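Unit 5: Task change at a two-arm garment cell

Course reader, workplace automation. Compiled by Raluca Bucur.

Background. The Stoka site sorts and folds returned clothing. Before the cell was installed in November, each folder handled a garment from basket to stack. The job is now split - the arms pick up and spread, and a person attends to exceptions.

Terms
Exception: any garment the cell cannot grip or spread within 10 seconds.
Attendant: the worker assigned to one or more cells.
Handover: transfer of a garment from cell to person.

Effects on the work
Folders became attendants after three shifts of training. Repetitive reaching fell. Monitoring time rose, and several attendants reported that waiting for a fault was more tiring than folding. Mahfuz Paul's shift log lists 297 exceptions, most of them bunched or twisted cloth. Pay grades were not revised - see the reading by Beca Gittins.

For discussion: who should decide when a garment counts as an exception?

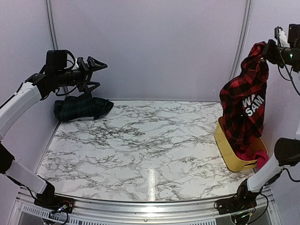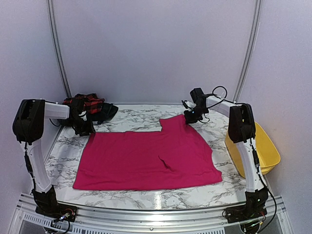 Figure 5. Garment handling at a two-arm cell with a marble-patterned work surface and a yellow basket.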